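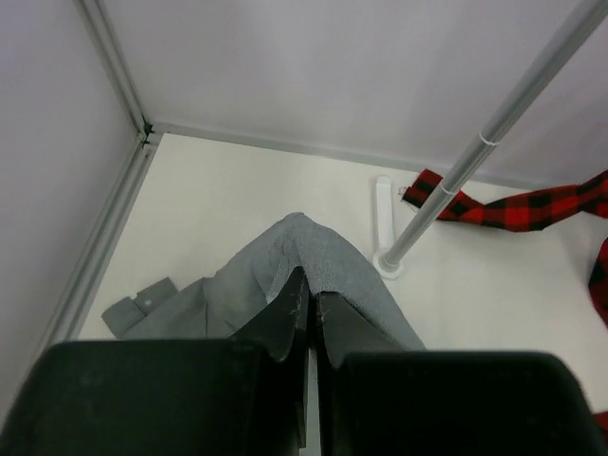 Gray cloth between the gripper fingers

Container can't reach Postgres after moving to compose

mdegefa
Moved our Frimpong app from plain docker run to compose. The app container exits with code 1 and the log says connection refused on port 2124. Worked fine before. The database is up, I can connect from the host.
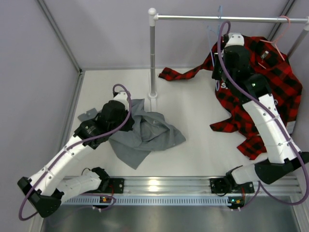

The host in my env file is set to localhost, same as always.

jisolberg88
Inside the container localhost is the container. Use the service name, so db or whatever you called it.

civer
Or set network_mode: host and leave the env file alone. 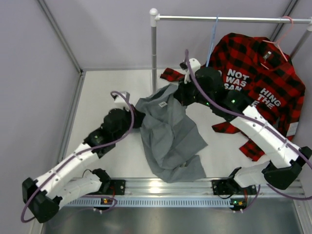 We've run it like that since October, no trouble.

jisolberg88
I wouldn't. It puts every port on the host and you lose service names.

mdegefa
Service name got me further. Now it fails on first start only, then works on restart 2.

milosz_j
Postgres isn't ready yet. Add a healthcheck and depends_on with condition: service_healthy.
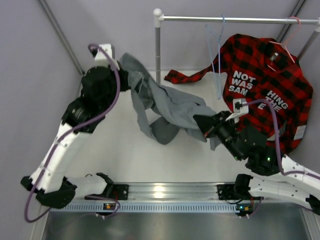 Both arms holding the gray garment, plaid shirt on the rack behind

mdegefa
Added it, starts clean now. Thanks.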